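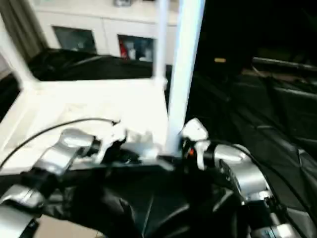 The white table with the rim along the far edge, under strong light.

I love a white work table, but boy does it show everything! Mine gets glue, pencil, tea rings, the lot, so I've picked up a few habits over the years that keep it decent.

Wipe it before you start as well as after. Crumbs and grit are what scratch the top, usually when you slide something heavy over them (ask me how I know). A damp cloth with one drop of dish soap does most of it. For pencil I use a plain white eraser, and for marker a dab of rubbing alcohol on a cotton ball, but try it on a corner first.

If your table has a raised rim, go along the inside of it with an old toothbrush. Stuff collects in there like you wouldn't believe. Same with the spot where an upright meets the top, where a cloth never quite reaches.

Wrappings are my weak point. I unpack something, scrunch up the packaging and leave it at the edge of the table for days! My friend Linnea hung a paper bag off the side of hers and I copied her right away.

Oh, and white things vanish on a white top under a bright lamp. I put down a dark dish towel when I'm working with little screws, then just gather up the corners when it's time for supper.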